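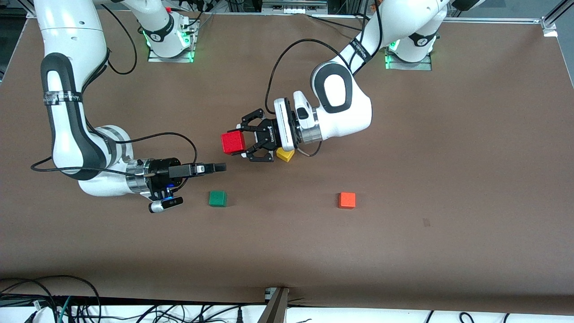 Page 2 of 6

**Minutes of the monthly meeting, Dirnen Play Materials Group**

Held 19/08/2022, small meeting room, Dirnen. Minutes of the June meeting were approved with one correction: the storage charge at Brurau is billed quarterly, not monthly.

**3. Small block set (carried over from June)**

The group went back over the four-block set. The set has four small colored blocks, with the red cube the largest. The question left open in June was whether the red cube should stay larger than the others or be cut to match.

Points raised:

- The Zenenier play center wants the red cube left as it is. Children there use it as the bottom block and build on top of it.
- Two members would prefer four equal blocks because they fit a square box with no padding.
- The brown table surface was thought to suit the blocks well. The red shows up clearly against it. It was suggested that the Zenenier tables, which are white, be covered in brown paper on open days.
- A member asked if the edges could be rounded more. The workshop says it can do this on the next batch but not on blocks already painted.

Agreed: the red cube stays at its present size. The next batch will have rounder edges. The box will be changed to suit.

**4. Boxes and packing**

Tiêu sent a price for a plain cardboard box with a divider. The minimum order is 376 boxes. Members felt this was more than the group could store before winter. Tiêu will be asked for a price on 80, with the lid unprinted. Labels can be stuck on by hand at the next packing evening.

There was a long discussion on whether the blocks need wrapping inside the box. Paint had rubbed off on the corners of one set sent out in June. It was decided to use tissue between the blocks for now and look at the paint again after the summer.

The instruction sheet is to be cut to one side of paper. The stacking game stays in. The sorting game comes out, as parents found the rules confusing.

Action: secretary to write to Tiêu. Packing group to buy tissue.

**5. Storage at Brurau**

The shelf nearest the door at Brurau is damp again. Everything on the bottom two rows has been moved up. The landlord has been told and has promised to look at the gutter. Until then, no cardboard is to be left on the floor.

The key is still missing. A second copy will be cut and kept at Dirnen.

**6. Open day at Zenenier**

The center has offered the long room for the afternoon. Tables will be put out by center staff, but the group has to clear them. Blocks should be counted back into their boxes before anyone leaves. At the last open day several sets came back with blocks missing or mixed up.

It was asked whether the sets could be sold on the day. The center's rules don't allow it. An order form will be left by the door.

Action: order form to be ready one week before.

**7. Other business**

The wood glue is nearly finished. Approved to buy one large bottle.

Continued on page 3.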